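Why I stopped putting things away

My mother kept a tidy house and I have spent most of my adult life trying to keep one too, with very mixed results. We moved to Stotow in May (two bedrooms down to one, which is another story!) and I decided, somewhere between the boxes, that I was going to stop fighting my own habits and work with them instead.
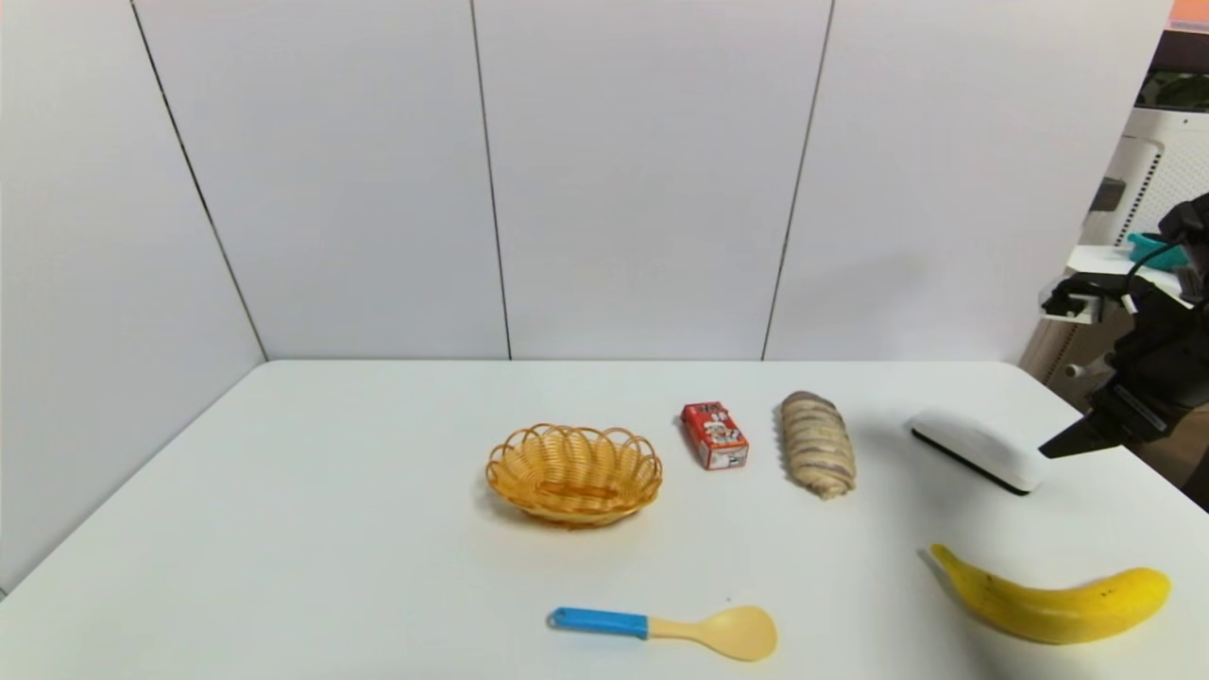 My trouble has always been the landing spot. I come in the door, my hands are full, and whatever I'm holding goes on the first flat thing I meet. My old neighbour Gopinath D'Souza used to say a house needs one place where you're allowed to be lazy, and I've come around to that. A little oval wicker basket with a loopy rim like this one is just right for it, shallow enough that you can see to the bottom and small enough that it fills up before the mess gets away on you.

Mine lives by the kettle. Keys go in, and lip balm, and the bus pass, and by Sunday-lunch sort of time I tip it all out and deal with it over a cup of tea. It takes me 2 minutes, maybe less if I don't stop to read old receipts, and I always stop to read old receipts.

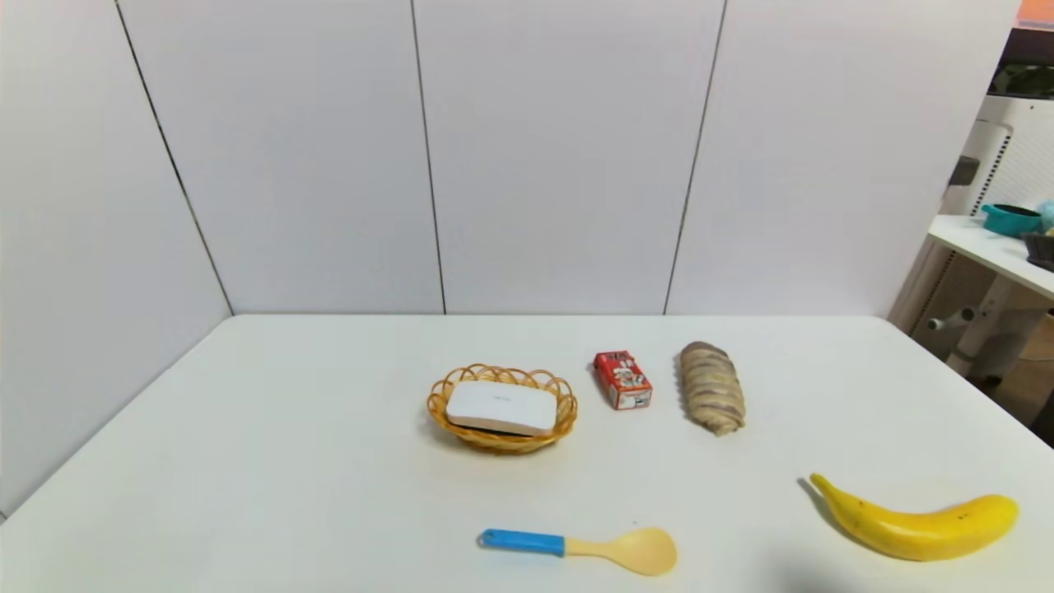
The rule I had to learn the hard way is that you only get the one. I tried a second in the hallway and a third beside the bed, and before long I was hunting through all of them for my glasses, muttering. So the extras went to my sister, who has a much bigger place and colour-coordinates her cupboards, and she's thrilled with them.

Next up is the linen, which I've been avoiding since the move.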